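Week 3 notes: gripping soft stuff without wrecking it

Okay, so picking up where we left off Thursday, force limits! 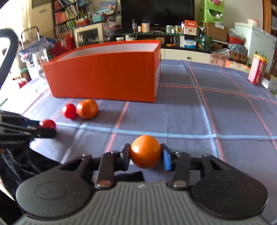 My rule is to set the limit before you go anywhere near the produce, and to write it in the log with your initials (yes, even if it's the same as last time). Start low and creep up. If a tomato slips, that's a fine result and you log it. If it splits, you stop, wipe both pads and tell me.

Do 20 picks per item, then swap operators. The Trostwood checklist says 100, but that's for their production line and we'd be here till April. Read section 2 of it before lab, please!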